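**Kalley Residents' Forum › Waste and Recycling › Caps, crushing and liners: request for comment on the revised sorting notice**

**Kerstin Lindemann** wrote:

The revised sorting notice for Kalley takes effect in October and will be delivered to all 246 households on the collection route. The draft has three provisions on plastic bottles on which comment is requested before printing.

1. Bottles are to be emptied and placed in the recycling bin with the cap screwed on.
2. Bottles may be flattened, provided the label remains attached.
3. Recyclables are to be placed in the bin without a bag. Liners remain permitted for general trash.

The second provision replaces the current wording, which asks residents not to flatten anything. Kotero, the hauler, has confirmed in writing that its trucks accept flattened bottles. Comments on collection times should go in the separate thread.

**Yabsira Workneh** wrote:

I support the first provision. The previous notice told residents to remove caps, and the one before it said nothing at all. A number of households on my street still keep caps in a jar and put them out as a separate item, where they are left behind.

I would ask that the second provision be reconsidered. Residents who return bottles for the deposit at the Prandetti counter are turned away when the barcode cannot be read. A single notice that says flattening is acceptable will be taken to cover the counter as well. Would it be possible to add one sentence on deposit returns?

**Kerstin Lindemann** wrote:

The counter is operated under a separate agreement and has its own posted rules. I am willing to add a reference to those rules. I am less willing to repeat them in the notice, as they were changed twice last year and the notice is printed only once.

**Chang-ho Baek** wrote:

I wish to record my disagreement with the third provision. The stated aim is to keep film out of the sorting line at Sandu. The practical effect will be that bins become dirty and residents stop using them. Many of us live in apartments with one bin in the kitchen and no outdoor tap. A thin liner that is emptied and used again does no harm to the sorting line, provided it does not leave the home.

On flattening, I consider the draft correct. An indoor bin fills quickly with whole bottles. The green bottle in the first picture is dented and still has its yellow cap on, and it would satisfy both provisions as I read them. The second picture has a liner folded over the rim, a common arrangement that the notice ought to permit by name.
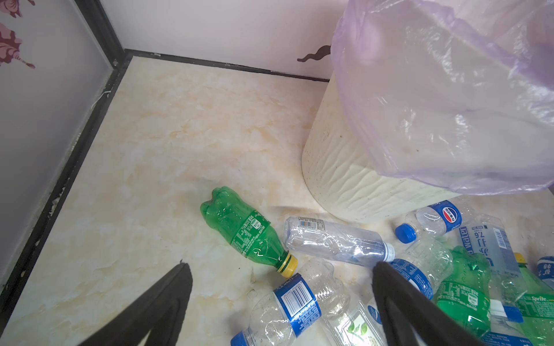
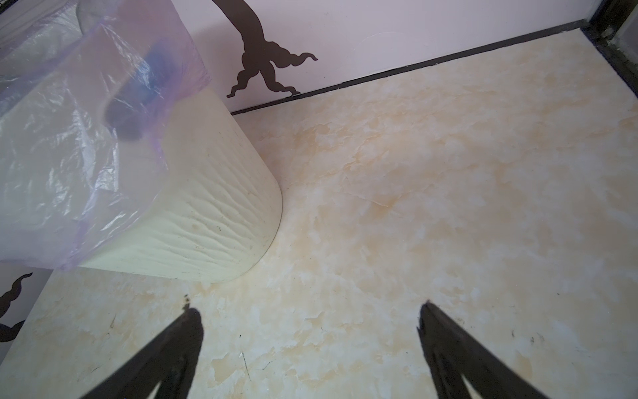
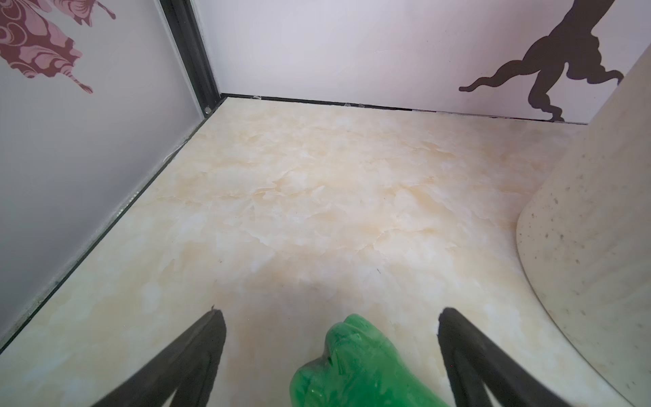
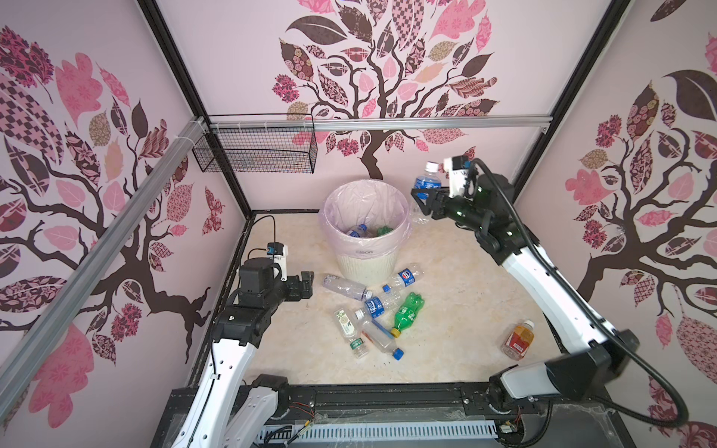
**Nathalie Groen** wrote:

The distinction between a liner that stays at home and a bag that goes to the curb is a fair one, but I do not believe the draft forbids the former. It speaks of recyclables placed "in the bin," and I had taken this to mean the bin that is collected. If two readers have understood the sentence differently, it should be rewritten.

I do not share the view that bagged material is a minor matter. Sandu returned 1,281 bags to the district in the last reporting period, and the cost was passed on to us.

**Chang-ho Baek** wrote:

I accept the correction on the wording. I do not accept that those bags came from Kalley. The district contains several other routes, and the report does not separate them.

**Nathalie Groen** wrote:

That is correct. The report gives the district total only.

**Gebremedhin Alemayehu** wrote:

May I raise a point about labels? Provision two requires the label to remain attached, yet the school program teaches children to peel it off. My daughter came home with a worksheet to that effect. Whichever rule is adopted, the school should receive the same text.

**Kerstin Lindemann** wrote:

The school will be sent the final version. Provision three will now read: "Place recyclables loose in the collection bin. Liners may be used in bins kept inside the home." Provision two stands, with a reference to the Prandetti counter rules.

**Yabsira Workneh** wrote:

Thank you. I would still prefer that the reference appear in the same size of type as the provision itself.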